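Cadi Gwilliam sets tables for a living, though never for anyone who is going to eat at them. For eleven months of the year she dresses shop displays and rental apartments in Mostyn, and in the fall she runs an evening class on seasonal tables in the room above Window, the housewares store where she got her start.

I met her there in November, at four in the afternoon, when she was unpacking boxes and eating crackers out of her coat pocket. She talked while she worked. I asked first how she got into it.

"I was hired for the stockroom," she said. "Then the woman who did the displays went on leave and they asked who could iron. I could iron. My first table was terrible. I had candles, pine cones, ribbon, three kinds of napkin, and you couldn't have put a fork down on it."

The owner made her take it apart and start again with a plate and a cloth. She has started that way ever since. Her students often arrive with bags full of decorations, and she has them leave the bags by the door for the first half of the class.

"They don't like it much," she said. "They've spent money. One man had been to Vamness and back for his gourds. But if the plate looks wrong on the cloth, gourds won't fix it."

Her own storage is modest. She keeps her plates on two shelves, most of them plain and most of them secondhand. Cloth is where she spends. She buys it by the roll from a supplier called Farkurora, and she doesn't hem it unless a client insists.

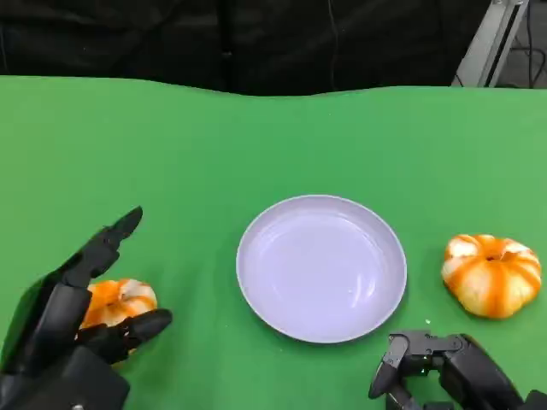

Color is the part of the job she gets asked about most, and she has firm opinions on it. People reach for brown and cream in the fall, she said, and then wonder why the table looks tired. She would sooner start with a strong color and keep the dishes pale. A bright green cloth with a lavender-white plate is a good case, because the little orange and white pumpkins stand out on it and you need very few of them. "Striped ones do more work than plain ones," she said. "You get the orange, and you get something light to go with the plate."

I asked whether she puts a pumpkin on the plate itself. She said it depends on whether the meal is real. For a display she might. For a dinner she leaves the plate empty, as guests never know where to move the thing when the soup comes.

She is less fussy about matching. Two pumpkins of different sizes suit her better than a pair, and she doesn't mind an odd stem. She does check the bottoms. A pumpkin that rocks will drive you crazy all evening, she said, and a folded bit of felt under it usually takes care of that.

What about cost? Her largest budget so far was 700 dollars, for a long table at a hotel, and she didn't enjoy it. "I kept having to find things to buy," she said. Most of her home clients spend under 100, and a good part of that goes on the cloth, which they can use again.

By then it was getting dark and her first students were on the stairs. She shook out a length of cloth, looked at the creases, and went to find the iron.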